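Toy library reopens with a play kitchen for the under-fives

October 7, 2018

The Kimano toy library has reopened after a summer of repairs, with a new play kitchen corner and a longer list of things that families can borrow.

The library, which runs from two rooms behind the old Presulon building, closed in May when damp was found behind the shelving. The back wall has since been replastered and the floor relaid. The work cost £3,484, most of it raised through a sponsored walk and a sale of duplicate jigsaws.

Celina Olszewski, who manages the library, said the closure had given staff time to go through the whole collection. "We had 288 items on the books and a good many of them had bits missing," she said. "There were puzzles no one could finish and a till with no drawer. We've mended what we could and let the rest go."

The play kitchen is aimed at children under five. It has a low worktop, a pretend sink and a supply of toy food, with plates to serve it on. Parents were asked in the spring what they wanted more of, and pretend cooking came out ahead of trains and dressing-up clothes.

A pale, round plate with a raised rim and a bright yellow corn cob, its kernels done as rows of small bumps, are typical of the simple pieces that Olszewski prefers for younger children.
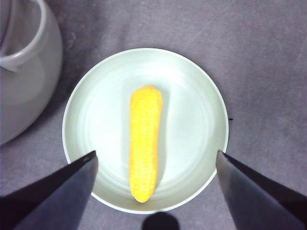 Borrowing and opening times

Membership is open to any family in the district, and 137 households have already signed up or renewed. Each household can take two items home at a time and keep them for three weeks. The play kitchen itself stays at the library, but sets of food and crockery can be borrowed in drawstring bags. A card in each bag lists the contents, and parents are asked to check it before bringing the bag back.

Tanveer Soomro, whose twin daughters are three, was at the first morning session. "They served me lunch four times," he said. "I'd rather borrow this sort of thing than buy it, as we've no room left at home."

Returned food and plates are washed in warm soapy water and left to dry before they go out again. Dariusz Kubiak, who looks after repairs, is asking for donations of toy pans and wooden spoons in good condition. He cannot take anything with batteries at present.

The library is open on weekday mornings from 9.30 to noon. A storytime session led by Weronika Krajewska will start after half-term, and places can be booked at the desk.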